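Home Archive Threads Members Log in
Search this list Go

[Poncombe Film Club] Re: The Parri Swan Lake
Chaimae Hamdy, March

> Is the 144 minute version worth it, or should I stick with the short one?

Long one, please! The short cut loses most of act 2, and the swans just sort of turn up.

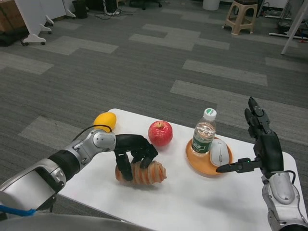

I did doze off during the ballroom – my fault, big dinner – but the lake bits are gorgeous. Vinix still has the disc if you want to borrow it.

Chaimae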